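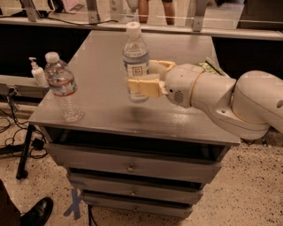 Stostley Bus Stop Notes

Hi! I've been writing down when my bus shows up in Stostley, and this folder is what came of it. There are 859 rows so far, one per bus, all typed in by me (usually with cold thumbs).

stops.csv has the 4 stops I use, with the names as they're painted on the poles. times.csv has the rest: stop, route, time due, time seen, and a notes column that gets pretty grumpy in February.

Times are local, 24-hour clock. If "seen" is blank, I gave up and walked. Please don't read a blank as zero, I did that once and my chart looked amazing.

Route 7 changed its path in July, so rows after line 300 use the new stop by the Plotel parking lot. I haven't gone back to fix the old ones.

Use it for whatever you like, just say where you got it. Typos are mine, send them over and I'll patch them!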